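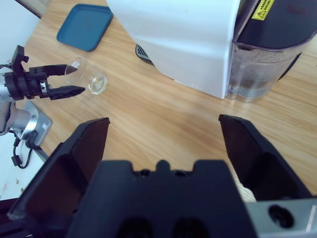

The Barn at Stisach

I drew the chapel first, which was stupid, because the client at Graltico wanted a dining hall. But you go out to a place like Stisach, with the fields going blue and that big old hay barn leaning into the wind, and your pencil does what it likes!

So there I was at my desk in January with 14 sketches of a chapel and a phone call coming in ten minutes. My boss at Sovitz (a good architect, terrible coffee) looked them over and said, "Where do they put the soup?"

I said the soup could go in the nave. She didn't laugh.

I drew a long table down the middle and called it a dining hall. Same roof, same tall window at the east end. The folks at Graltico loved it, and then they asked if it could seat 30 more people and cost less, and I said sure, the way you say sure to a dentist.

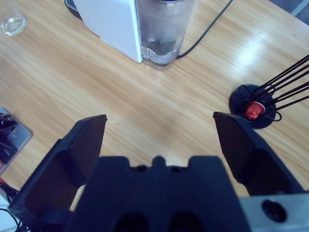
What the Roof Wanted

We took the old roof off that spring and found writing on one of the beams. It was in carpenter's chalk, just "Eberhard" and the number 1395, and we argued over it all through lunch. A date? No way, the barn wasn't that old. A price, maybe, or a count of shingles. The foreman figured Eberhard was a horse.

I had that beam down for the dumpster. It was split at one end and the engineer hated it. I went home and couldn't sleep, and around two in the morning I got up and redrew the whole east wall so the beam could sit over the window and hold up nothing at all.

My boss studied the new drawing for a long time. Then she asked me again where they put the soup, and I showed her, and she signed it.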